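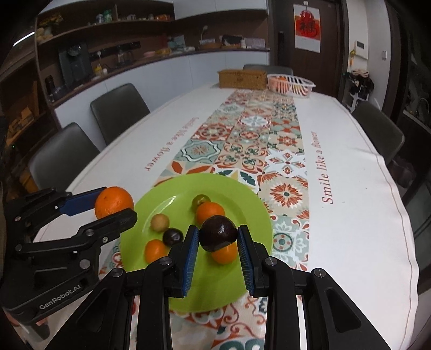 Figure 1. Dark purple fruit above a lime-green plate, on a long white table.

Uptake of yeast particles by a macrophage cell line with fresh and heated serum

Student project report, Ernwood College, Department of Biology
Supervisor: Jessie Galbraith
Submitted Jul 24, 2026

1. Background

Macrophages take up microbes and dead cells and digest them inside. They can recognise some parts of a microbe directly, for example the sugars in the wall of yeast. They can also recognise it when it is covered with proteins from the serum, mainly antibodies and fragments of complement. This covering is called opsonisation, and it normally makes the uptake faster.

When serum is heated for half an hour at 56 degrees, some complement proteins lose their activity, but the antibodies mostly remain. A comparison between fresh and heated serum is therefore an old and simple way to see how much of the effect depends on complement. My question was whether this difference can be measured with the equipment in our teaching laboratory, where we have no flow cytometer and must count under the microscope.

2. Methods

The cells were a mouse macrophage line which the department keeps for practical classes. I seeded them on glass coverslips in 24-well plates and left them overnight to attach. Killed yeast particles with a green dye came from a Zuvari kit. Before use they were incubated for 30 minutes in one of three liquids: fresh serum, heated serum, or buffer only.

The particles were then added to the cells for 40 minutes at 37 degrees. After this time I washed the coverslips three times with cold buffer and added trypan blue, which suppresses the green signal of particles that are outside the cell. Without this step, particles which only stick to the surface would be counted as eaten. The coverslips were fixed and photographed the same afternoon.

Each condition had three wells, and the whole experiment was done three times. I decided before starting that at least 300 cells must be scored in each well. The counting was done in Sovura, with a correction by hand where two cells touched. Thái renamed the files before I scored them, so I did not know which condition I was looking at.

3. Results

In total I scored 3548 cells with fresh serum, 3349 with heated serum and 2881 with buffer only. The last number is smaller because in the February repeat one coverslip broke and I had to work with the larger piece. It still passed the minimum.

The share of cells with at least one particle inside was highest with fresh serum in all three repeats. Heated serum was in the middle, and buffer was lowest. The difference between fresh serum and buffer was clear every time. The difference between fresh and heated serum was clear in two repeats, but in the first one the wells overlapped, and I would not trust it alone.

Cells which had eaten many particles (five or more) were found mostly in the fresh serum wells. I did not plan this comparison, so I report it only as an observation.

4. Discussion

The order of the three conditions agrees with the textbooks. Uptake with buffer only was not zero – this was expected, as the cells can bind yeast sugars without any serum.

There are several weak points. The serum was bovine and the cells were from mouse, and complement receptors may not work equally well between species. I used one time point only. A shorter incubation could show a larger difference, before most of the active cells are full. In the first repeat the fresh serum had stood on the bench for too long before use, and complement is not stable at room temperature. From the second repeat I kept it on ice and thawed a new tube each time.

A control with cytochalasin D, which stops the uptake, was planned but the order arrived too late. I would put this control first if I did the project again, together with time points at 10 and 20 minutes.

5. Acknowledgements

I thank Jessie Galbraith for reading two drafts and for teaching me cell culture, and Thái for the file names and for help with the microscope.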